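Ticket 2000 — table set, Brila break room
Opened April 22, 2024
Status: waiting on supplier

Ketchup bottle from the Ilevent order wont stay upright next to the pale green plate. Tips if you bump the table. Green cup and gray oval plate fine.

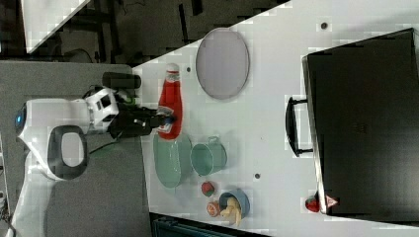 Marciniak replied that the plate rim is probably lifting one side of the base — move the bottle 6 inches off and try again.

Tried, 2 spots. Better but still wobbles. Checked teh table w/ a level, its flat. Asking for a replacement bottle, keep the rest of the set.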